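Review: Groso Rights Desk, a Permissions and Copyright Tracking Tool for Small Academic Presses

By Kanyarat Jaidee, Scholarly Publishing Reviews
October
18 shares | 4 comments
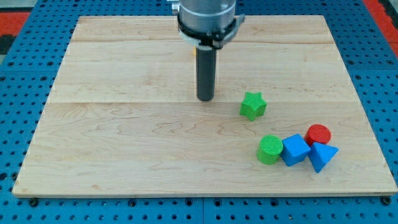 Scope of the review

Groso Rights Desk is a subscription service that records who owns the rights to each item in a scholarly book or journal, what permission has been granted, and when that permission ends. It is sold to university presses, learned societies and independent journals that do not employ a full rights department. This review considers the standard edition, tested over one production season at Praletti, a press that publishes monographs and edited collections in the humanities and engineering.

The test catalog held 900 third-party items: figures, tables, long quotations, maps and a small number of musical excerpts. Records were imported from spreadsheets kept by three different editors in three different layouts.

Setup and import

The import tool reads common spreadsheet formats and asks the user to match each column to a field in Groso. Matching is straightforward where columns are clearly named. Free-text notes, which in practice contain much of the important information, are carried over as a single block and must be sorted by hand. Dates written in mixed styles were flagged correctly in most cases, although the tool accepted several entries in which the day and month had been reversed.

Presses should plan for a member of staff to review every imported record. The documentation suggests that this step is optional. It should be treated as required.

Daily use

Each item has its own page showing the rights holder, the license terms, the territory, the permitted formats and the expiration date. Letters and receipts may be attached. A colored bar marks items that are cleared, pending or refused. Editors at the press learned the layout quickly and asked for little help after the first week.

Request letters are produced from templates. The supplied wording is courteous and legally cautious, but it assumes print and electronic rights will be sought together. A press seeking only open access rights will need to write its own text. Templates can be edited by administrators alone, a restriction that caused delays when the administrator was on leave.

The reminder feature is the strongest part of the product. Notices are sent to the editor and to one other named person, and they continue until the record is updated. Two licenses that would otherwise have lapsed before a reprint were renewed on time.

Open licenses

Support for open licenses is adequate. Groso recognizes the standard Creative Commons terms and warns the user when a noncommercial item is placed in a title marked for sale. It doesn't distinguish between versions of the same license, and attribution lines must be typed in full.

Comparison and cost

The reviewer also examined Hulier, which offers better reporting and a weaker import process, and Rweyemamu, a plain database with no letter templates. Hulier is the more suitable choice for a press with several imprints. Groso is easier to learn than either.

The standard edition costs $4,000 a year and covers up to 1,000 active items. Archived items do not count toward the limit. The next tier is priced on request, and the press did not receive a quotation within the review period.

Assessment

Groso Rights Desk is recommended for small presses whose permissions records are now kept in separate files. Buyers should ask for written terms on data export before signing, as the export offered during the test left out attached letters.

Rating: 4 out of 5

Recent reviews
Hulier Reports: Royalty Statements for Society Journals
Reference Checking Services Compared
Choosing a Repository for Supplementary Data
Contract Templates for Edited Collections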